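Zeltside Bags: bimanual zip-bag handling episodes

Overview

Zeltside Bags is a small set of teleoperated episodes in which two arms handle clear resealable plastic bags on a white table. We collected it to study one question: how much does a policy lose when the object is transparent and its outline must be guessed from glare and wrinkles?

Contents

The release has 965 episodes in 4 task folders: open, close, flatten and reorient. Each episode holds the image stream of a fixed camera, joint positions for both arms and gripper opening. The name Zeltside comes from our first lab room. The recordings in the folder "reorient" were made later, in Dirstead, with the same table height.

Splits

We keep 85 episodes for testing. They are chosen by bag and not by episode, so a bag in the test split never appears in training. Please do not mix them when you compare with our numbers.

Baseline

The Sjöberg baseline is a behavior cloning model with one small change – it predicts a line for the zipper together with the next action. In our tests this extra output helped most in "close" and made almost no difference in "flatten". We do not have a good explanation for the second result.

Known problems

Strong reflections can hide the border of the bag. Arm shadows on the table move with the arms, and a model can learn to follow them. In 2 sessions the gripper opening was logged with a delay of roughly one image; these sessions are marked in the metadata file.

Version notes

The December version corrects the joint order of the left arm. Older copies under the name Gravenside have the wrong order and should be replaced.

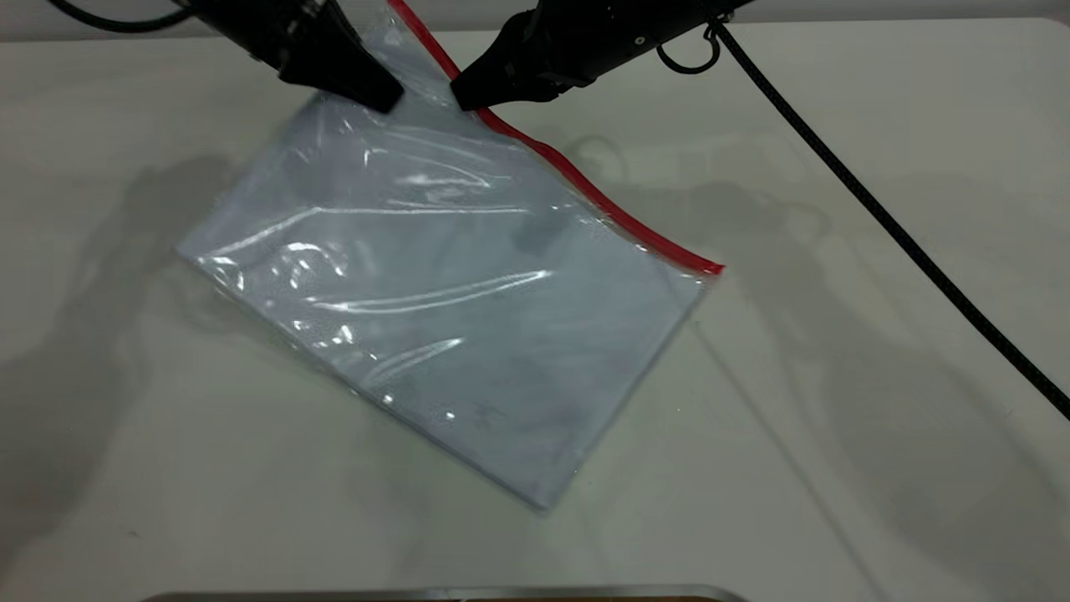 Clear bag with red zipper strip, both grippers at its upper end, fixed camera view.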